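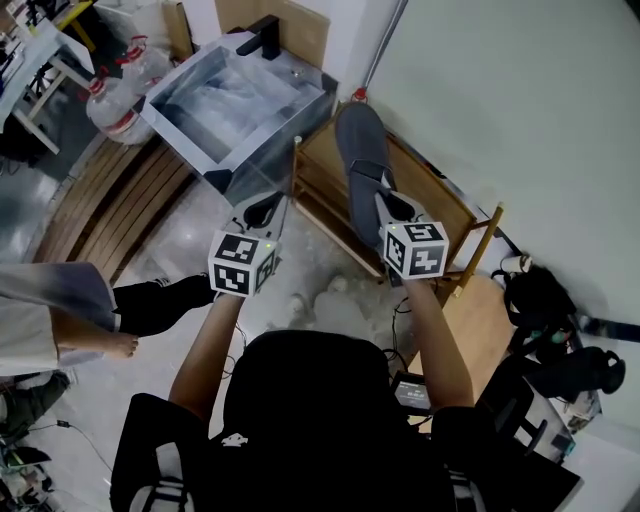
How I keep a sourdough starter going when I only bake twice a month

I used to feed my starter every single morning like it was a pet, and I threw so much flour in the trash that I started feeling guilty at the grocery store. I don't do that anymore! I bake maybe every other weekend, my starter lives in the fridge the rest of the time, and the bread is as good as it ever was (my family says better, but they're nice people).

What you need

A glass jar with a loose lid, a kitchen scale, a rubber band, plain flour, a bit of whole wheat or rye if you have it, and water. I use tap water that has sat out overnight in a pitcher. If your tap water smells like a swimming pool, definitely let it sit, or use bottled.

Please use the scale. I measured with cups for my whole first year and my starter was pancake batter one week and modeling clay the next, and I blamed the flour, the weather and my oven before I blamed the cups.

Step one: keep it small

Most recipes have you building up a giant jar of the stuff. You don't need it. I keep 20 grams in the fridge, and that looks like almost nothing, just a smear and a spoonful at the bottom. It wakes up fine. A small starter also means there's hardly anything to throw away, and that was my whole problem in the first place.

Step two: feed it stiff before it goes to sleep

When I'm done baking, I take the 20 grams I want to keep and mix in 40 grams of flour and 25 grams of water. It'll be a stubborn little dough ball and you'll think you did it wrong. Keep squishing it with the spoon until there's no dry flour left. A thicker starter ferments more slowly, so it holds up longer in the cold before it gets sour and soupy.

Leave it on the counter for an hour, then put the lid on loosely and move it to the back of the fridge. Not the door! The door warms up every time somebody goes looking for the mustard.

Step three: wake it up

I take the jar out the evening before I mix my dough. I scoop 20 grams into a clean jar, add 40 grams of flour and 40 grams of water at a comfortable room temperature, stir, and put the rubber band around the jar at the level of the starter. Then I go to bed.

In the morning it has usually climbed well past the band. If it has, feed it once more with the amounts your recipe asks for, and it'll be ready by lunch. If it's only crept up a little, feed it again anyway and wait until it doubles before you bake. In November my kitchen gets chilly and it can take me until dinnertime, so I just bake the next day.

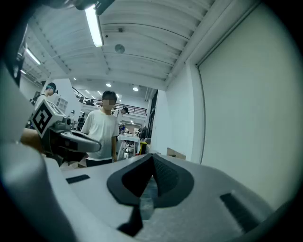 Corrado Fiore wrote in to say that he skips the second feeding completely. He takes his out at night, feeds it once, and mixes the dough at breakfast, and the only thing he notices is that the loaf comes out a bit flatter and a bit more sour. He likes it that way with soup. So if you're in a hurry, go ahead and try it his way. I've done it a couple of times since and it made very decent toast, though I still do both feedings when I want a tall loaf.

What about the gray liquid?

If there's a layer of dark or grayish liquid on top, your starter is hungry. You can stir it back in for more tang or pour it off. I pour it off. Pink or orange streaks, or anything fuzzy, are a different story, and then the whole thing goes in the trash, jar scrubbed, start over. Don't try to save a spoonful from the bottom.

A backup, just in case

Spread a thin layer of bubbly starter on parchment paper and leave it out until it's completely dry and snaps when you bend it (mine takes 2 days, more if it's humid). Crumble it into an envelope, write what it is on the front, and keep it in a cupboard. To bring it back, soak a spoonful of flakes in warm water until they're soft, stir in the same weight of flour, and then feed it every day until it's rising properly again. I had to do this after I left a jar in the oven and turned the oven on to preheat, and it took 3 feedings before I saw any real bubbles.

Next time I'll write up the crackers I make with the leftover starter. They need a lot more salt than you'd expect.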